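ok the Tiltholm writeup is finally off my desk so I get to talk about it here! A thread on bin liners, hand-held grippers, and why I've spent most of October thinking about plastic bags 🧵

Quick background for the non-robot people who follow me for the bread. We teach robot arms by having a person do the job first with a pair of grippers they hold in their hands. The grippers record what they see and how they move. Then a policy learns from that. No robot in the room while you collect, which makes it so much faster.

Tiltholm is our set of chores with floppy stuff. Dish towels, pillowcases, grocery bags, and the one that ate my month, putting a fresh liner in a trash can.

Liners are horrible, by the way. A mug is the same mug every time you pick it up. A bag is a new shape every single time, it sticks to itself, it floats a bit when you let go, and half of it is hiding behind the other half.

So we had 372 liner demos and a policy that was just ok. It could get the bag over the can. Then it would let go with one side riding up, and the bag would slump in. Over and over. I watched so many of these that I started judging the trash cans in restaurants.

The boring guess was "collect more." We had the budget for it (ok, we had the snacks for it). But I kept going back to the demos themselves and noticing that the good ones all had a moment near the end where the person fixes something. A little tug, a push down at the rim.

And in our data that moment was tiny. If you spread a whole demo over 2000 time steps, the fixing part is a blip, and the training loss doesn't care much about a blip. Reaching for the bag gets way more attention and reaching was never the problem!!

The method, which we're calling Nendumik (long story, it was a folder name and it stuck): find the corrections in each demo, cut them out as short clips, and let the policy see them more often in training. No new network, no new loss.

Finding them is the part I'm proud of. We look for spots where the hand reverses direction close to something it already touched. Dumb rule! A Thygesen filter on the wrist signal was our first try (that's our in-house smoother, don't go looking for it) and it wiped out exactly the little jerky motions we wanted. Turned it off, and there they were.

Out of the 372 demos we pulled 148 that had a clean correction in them. The rest either went right the first time or the fix was too messy for the rule to catch. I'd love a better rule. If you have one, my replies are open.

Result: the retrained policy now goes back to the side that's riding up and works on it before letting go. Not always. Sometimes it goes back to the side that's fine and pokes at that for a while, very confident, very wrong. But the slump-in failure used to be most of what I saw and now it's the exception.

One thing I want people to take from this if they collect their own demos: let your demonstrators be a bit clumsy. We used to throw out takes with a fumble in them. I went and dug those back out of the discard folder on a Monday night and they were some of the most useful ones we had 😭

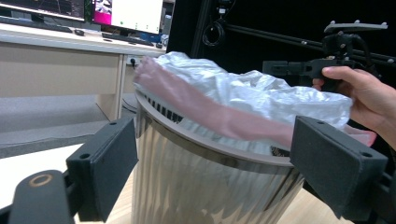 Also, vary the bag! Our first batch was all from the same roll and the policy got weirdly attached to it. Crinkly thin liners and the thick drawstring kind behave like two different materials. We mix them now, and we scrunch them up differently before each take.

And vary the can, while you're at it. Shiny metal is rough on the vision side because the reflections slide around whenever the gripper moves. I wanted to drop the shiny takes. Glad I got talked out of it, the policy trained with them is much less jumpy near the rim.

Stuff that still doesn't work: double bags, drawstrings that need to end up on the outside, and anything where the bag has to be opened first. Opening a liner is its own nightmare and I'm not ready to talk about it. We ran 5 tries at it on the arm and I closed the laptop.

Next up is pillowcases with the same trick. I think the corrections will be longer there and the reversal rule will probably fall over, so that'll be fun. The clip-cutting script goes up on the Grivex page once I've cleaned out my swear words from the comments. Ask me things!

Recent from this author
Why our pillowcase demos all lean left
Grivex gripper charging: a short rant
Sourdough in a cold kitchen, part 5
What I log during a collection day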